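Ticket 1269
Product: Cabrera knife block, cream with orange slotted top
Opened by: Lilla Somogyi, Mestgate
Opened: 2021-03-19
Status: Waiting for customer
Priority: Low

Problem as reported

The knife block moves on the worktop when a knife is pulled out. It slides towards the back, and once it went far enough to knock a cup over. The top is a speckled beige one and wipes clean easily. The block was bought from the Brosdale shop, order 428. Three knives are kept in it, all with black handles.

Second problem, less urgent: small things left out on the same worktop roll off when the block is pulled back into place. These are toy pieces and little balls. I would like to know if the top is out of level or if it is just the knocking.

Tried so far

Wiped under the block with warm water and washing-up liquid, dried it, put it back. Better for a day, then the same.

Turned the block a little so the handles point to the back left. Easier to reach but it still slides.

Put a folded cloth under it. The block stopped sliding but rocked, so I took the cloth out again.

Moved both lidded cups away from it. No more spills.

Reply from Bronddale support

Thank you for the clear notes. Please tip the block on its side with the knives out and look at the four feet. If one is missing or has gone hard, the block will slide on a smooth top. Replacement feet are part 181 and there is no charge for them on your order.

For the level, put a small ball in the middle of the worktop and let go of it. Try it in two or three spots. If it always sets off the same way, the top needs packing up at the low side. If it stays put, leave the top alone.

Customer update

Knives out, block on its side. Three feet are fine, the fourth is missing and there is only a ring of old glue. I could not find it under the block or behind the cups. Ball test done in three places and it stayed put each time, so I will leave the level alone. Please send part 181. 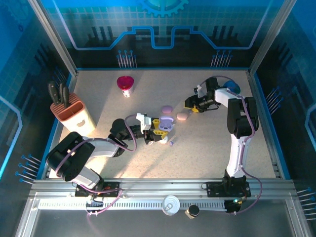
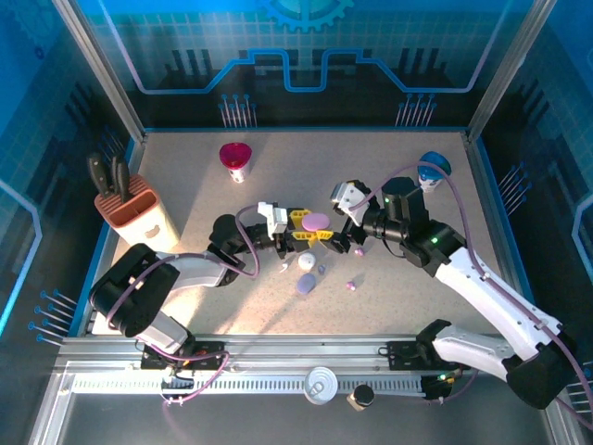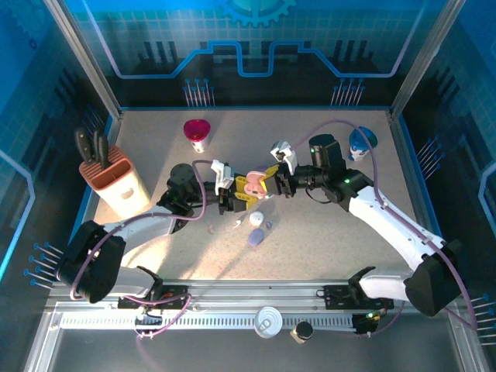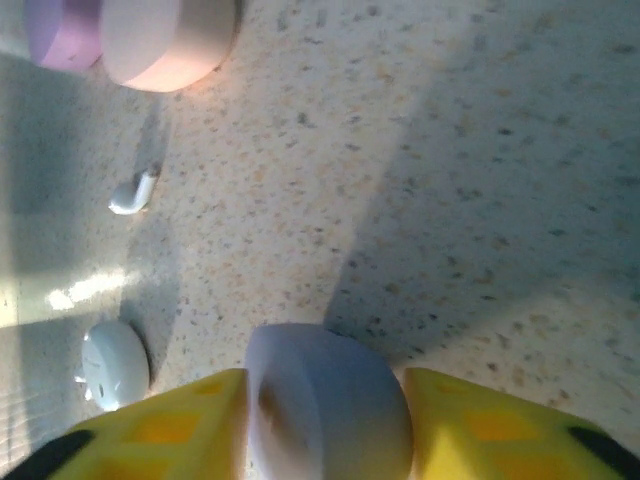

Attachments, ticket 1269: worktop with knife block and cups (first three), worktop surface close up (last).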